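Nernevholm: cloth folding at home, head-camera recordings and the notes that go with them

Read this first if you just downloaded the folder and are wondering what you've got.

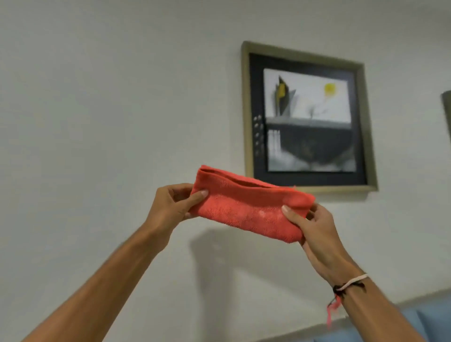 Folded red cloth held up in both hands, plain wall behind.

What this is

Nernevholm is my home build of a two-arm cloth folder, plus the recordings I'm using to teach it. The robot half lives on a bench in the garage. The recording half happens all over the house, with a small camera on my head and whatever cleaning cloths I can find. This README covers both, but mostly the recordings, as that's what people keep asking me for.

I started in June after a long evening of trying to script a fold by hand. I had waypoints for everything - pick the corner, lift, drag, drop - and it worked beautifully on a piece of cardboard. On a microfiber cloth it made a sort of sad dumpling. So I gave up on scripts (for the most part, see the section on the old planner) and began recording myself folding things instead, the way people with much bigger budgets have been doing for a while.

It's a hobby project. I have a day job that has nothing to do with robots. Please set your expectations there and we'll get along great!

What's in the folder

clips/ has the video, one file per fold attempt. Sound is stripped out.

stills/ has single pictures pulled out of the clips, mostly for checking labels and for making a quick contact sheet.

labels/ has one text file per clip, same base name. Phase names and times in seconds, tab separated.

calib/ has the lens calibration. There are two files in there. Use the newer one for everything except the clips with "old" in the name, which were shot before I dropped the camera and had to glue the mount back together.

tools/ has my scripts. They're ugly. The only one you really need is check_labels.py, which tells you if a phase ends before it starts (it happens more than I'd like).

arms/ has the printable parts, the wiring sketch, and the config for the motor controller. Skip it if you only care about the video.

How a clip goes

Every clip follows the same loose order. Cloth starts crumpled or flat on a surface, I pick it up, I fold it, and near the end I hold the folded cloth up in front of me for a couple of seconds before putting it down. The hold is what you see in the picture near the top.

The hold turned out to be the most useful part of the whole recording and I almost didn't include it. With the cloth up against a plain wall you get a clean look at the outline, you can see if the layers line up along the top, and you can see how much the bottom edge droops between the grips. Sag matters a lot on my build. The arms are weak and slow, and if the grips end up too close together the middle drops and catches on the table when they lower it. I use the holds to get a feel for how far apart two hands naturally go on a cloth that size, and then I cheat the robot's grips out a little further.

Another thing I like about the holds is the thumbs. I pinch with the thumb on the near side and my fingers wrapped behind, without thinking about it, and my first gripper design couldn't do anything like that. It had two identical flat fingers that closed like a clothespin. Version two has one short stubby finger and one wide one that supports the cloth from behind. It isn't pretty but it drops things a whole lot less.

Phase labels

I use five labels and I try to be strict with them.

reach - hands moving toward the cloth, no contact yet
grab - from first contact until both hands have a grip
fold - everything from the first lift to the last crease
hold - folded cloth up and more or less still
place - lowering and letting go

If a fold goes wrong and I start over, the clip gets a second grab and a second fold. I leave the botched ones in. A model that has never seen a bad corner has no clue what to do with one, and my robot sees bad corners all day long.

The line between fold and hold is fuzzy. I call it hold when my hands stop moving relative to each other, but I often do one last little tug, and whether that counts depends on how much coffee I'd had when I was labeling. Treat that boundary as good to within half a second and don't build anything that needs better.

The cloths

All of the cloths are regular household ones. I don't buy new ones for this. Worn cloths behave differently from fresh ones - they're floppier, they collect lint, the edges start to fray - and the worn kind is what the robot is going to meet in my house. You'll see pale spots and stray tufts. My segmentation script used to read light patches on a cloth as holes and would cheerfully cut it into pieces. If yours does the same, try closing small gaps in the mask before you do anything clever. That one line fixed most of it for me.

Bright solid colors work best against an off-white wall, no surprise. Coral and red are easy. They do drift toward skin tone under warm bulbs though, and then the mask starts eating fingers. I got around it by shooting with more daylight and by using hand keypoints to carve the hands out first.

Backgrounds

I don't clear the room. There are picture frames on the wall, there's furniture, and shadows from my own hands land right behind the cloth. The shadows are soft but they're big, and a plain background subtraction will grab them along with the cloth. I wasted a full Monday on that.

Framed art gave me a different headache. Straight edges and corners look an awful lot like the edges and corners of a folded cloth, and my first corner detector was completely in love with the picture frames. It would find a perfect rectangle, with great confidence, up on the wall. I now throw away any corner that doesn't have cloth-colored pixels on the inside of it. It's a dumb rule and it works.

What I wear

Short version: bare hands, no gloves, no markers. I tried colored dots on my fingertips for an afternoon and they rubbed off on everything. Some clips show bracelets on my wrist, and a loose thread can hang down from them. If you're tracking wrists, it's worth looking at a few of those by eye. My tracker handled the bracelets fine but followed a dangling thread once or twice as if it were the edge of the cloth.

The arms

Two arms, bolted to a plank, facing the same way I'd be facing. The shoulder brackets are printed and the rest is aluminum bar from the hardware store. The motor controller is a Viklund board I got secondhand with a bent heat sink, and the power supply puts out 12 volts. Please fuse it. I didn't at first and I have a brown mark on my bench to show for it.

The control loop runs on Provton, which is just what I named my own little Python package. It reads a target for each gripper, limits the speed, and stops everything if a motor draws too much current. The current limit is set low on purpose. Leave it low, especially if you have kids or cats who like garages.

The old scripted planner is still in there under the name Fostix. I kept it for the place phase, where learned motions were jittery and a plain straight line down does the job. Everything before that comes from the model.

How well does it work

It folds a small cloth in half, pretty reliably, if the cloth starts out flat. From a crumple it's hit and miss. It can manage up to 4 folds in a row before I have to step in and untangle something. Long flat rectangles like the one in my hands up top are still beyond it, since the second fold needs a regrip and it doesn't like letting go.

I don't have a proper benchmark and I'm not going to make up percentages. If you run your own numbers, send them over and I'll add them.

Known problems

A handful of clips have my chin-down posture drifting so that the cloth leaves the picture in the middle of the fold. They're listed in calib/skip.txt, which is the wrong folder, sorry.

My arms come in from the bottom corners and cover part of the table. Robot arms mounted like mine don't cover the same spots, so don't train on raw pixels without masking and expect it to carry over.

There's one person's folding style in here: mine. I'm told I fold strangely.

Thanks and contact

Big thanks to Ermanno Santoro, who lent me his printer for the second set of grippers and then reprinted all of them when I got the hole spacing wrong. He also wrote the first version of check_labels.py. The bugs in it are from me.

Use the recordings for whatever you like, and please mention Nernevholm if you publish something. Open an issue if a file won't play or a label looks off. I usually get to them on the weekend.

To do

Move skip.txt
Relabel the "old" clips with the same five phases
More left-hand-first folds
Try a bath towel (the arms may not survive this)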